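5.3 Recording examples with the Findeck recorder

Read section 5.2 first. The arm must be homed and both video streams must be live before you record anything. If either stream in the recorder window is gray, stop and go back to 5.2.

An episode is one complete attempt at one task, from the start pose to the release. The learning system reads each episode together with its task line, so the two have to match. Most bad training sets we see come from task lines that were written once and never changed.

1. Clear the table of anything the task does not call for. Objects used as distractors may stay, but list them in the session sheet.

2. Place the objects by hand. Keep everything inside the area the arm can reach without stretching out fully.

3. Type the task line. Use plain words and name the object by color and shape, for example "pick up the red block". Do not use nicknames.

4. Press Arm, wait for the tone, then press Record.

5. Bring the gripper down over the object at a steady speed. Slow down for the last part of the approach.

6. Close the fingers until the object is held, and lift straight up.

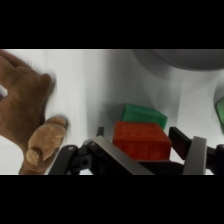
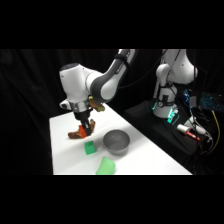 Wrist view first, then the fixed view. Soft toy and blocks on the table.

7. Carry the object to the target and lower it before you open the fingers. Do not drop it from height unless the task line says so.

8. Return to the start pose and press Stop. The recorder saves the episode to the Prukus folder and shows its number.

9. Mark the episode Ok or Discard. Discarded episodes are kept on disk but left out of training.

10. Move the objects before the next episode. Change position and rotation, and every so often change which object is closest to the gripper.

CAUTION: Keep hands off the table from the moment you press Arm until the status line reads Idle. The arm holds its position under power and can move when the recorder resets.

CAUTION: Do not press the fingers into the tabletop. If the arm reports a contact fault, release the hand control, press Stop and discard the episode.

Note: A missed grasp is not a reason to discard. If you miss, open the fingers, back off and try again in the same episode - the system learns recovery from these. Discard after 4 misses.

Note: Soft objects shift when the fingers touch them. Leave the object where it ends up and carry on. Do not reach in to straighten it.

Session length

Plan on 54 episodes per session and take a break after each session. Operators get faster and sloppier when they are tired, and it shows up in the lift. The starter set for Cakholm arms has 1185 episodes, recorded by 2 operators. Fuseini Alhassan maintains the session sheet template and the list of approved task lines. Send him new task lines before you use them.

To check a finished session, go to section 5.4.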